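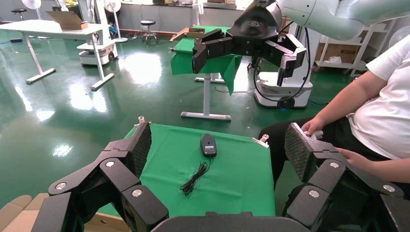
Seit Mittwoch hänge ich wieder im Livestream vom Stadtrat in Silau, es geht um die Nachwahl für den Sitz von Solange Jacquet. So eine schwarze Maus mit Kabel liegt bei mir daneben, und ich klicke ständig auf Neuladen, weil der Ton dauernd weg ist!

Abstimmung über den Termin: 11 dafür, 11 dagegen. Also vertagt. Mal wieder.

Die einen wollen noch im August wählen lassen (in den Ferien, super Idee), die anderen erst mit dem Haushalt zusammen. Ich wär ja für August, dann ist es wenigstens durch.

Nächster Punkt: Parkgebühren. Ich hol mir erst mal Kaffee.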